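Sobre Utana

La web de música pop que empezamos en un sofá
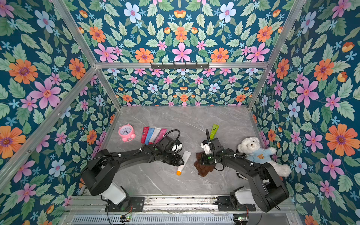 QUIÉNES SOMOS

¡Hola! Soy la que escribe casi todo lo que lees en Utana, y la que contesta los correos (tarde, lo siento). Empecé en enero con un blog que se llamaba Rustton, donde subía letras traducidas y opiniones muy largas sobre videoclips muy cortos. Lo leían mis primas y poco más.

Ahora somos tres y hemos publicado 447 artículos, entre reseñas, crónicas de conciertos y listas para discutir con tus amigas. Nos va el pop con estribillo, las giras, los vestuarios imposibles y las canciones de ruptura – sobre todo las canciones de ruptura.

Cada viernes mandamos Namen, nuestro boletín, con ocho canciones nuevas y algún cotilleo que ya haya confirmado la propia artista. Rumores de embarazos no publicamos, así que no nos los mandes, por favor.

¿Quieres escribir con nosotras? Mándanos dos textos tuyos, del tema que sea, y cuéntanos qué disco te sabes entero. El formulario está en la página de contacto.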